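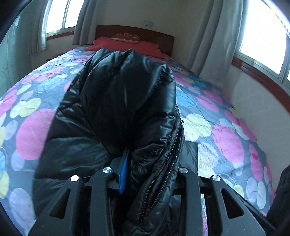
Lists > Grernside Running Club > Members > Course and Entry Notices

Re: Grernside Hill Run, change to the start

July 25, 2024

Dear members,

Further to the message quoted below, the race office confirms that the start of the Grernside Hill Run will move from the lower gate to the Jollarora parking lot. The finish is unchanged. The course now measures 14 miles, with 2342 feet of climbing. Runners who entered before the change may keep their place, transfer it, or withdraw with a full refund.

Bib pickup will close 30 minutes before the start. Bibs may not be collected on behalf of another runner without a signed note. There will be 2 water stations, at the Ansari bridge and at the top of the second climb. Cups must be dropped within sight of the tables.

Timing will again be handled by Nivix. Chips are to be worn on the ankle and returned at the finish.

Golshifteh Zarei
Race Secretary

> The landowner has asked that the lower gate be kept clear
> for farm traffic on race morning. Entries stand at 1176 and
> the lane cannot hold that number in any case. Please advise
> members of the new start as soon as the route has been
> measured. The April training run is not affected, as it has
> already taken place.

Comments

hillsandmore: Does the new start mean we skip the stile? I lost so much time in the line there last year.

Golshifteh Zarei: The stile is no longer on the route. Runners will pass through the field gate.

peg_r: Are poles allowed on the second climb?

Golshifteh Zarei: Poles are not permitted on any part of the course.

slowbutsteady: Thank you, transfer form sent this morning.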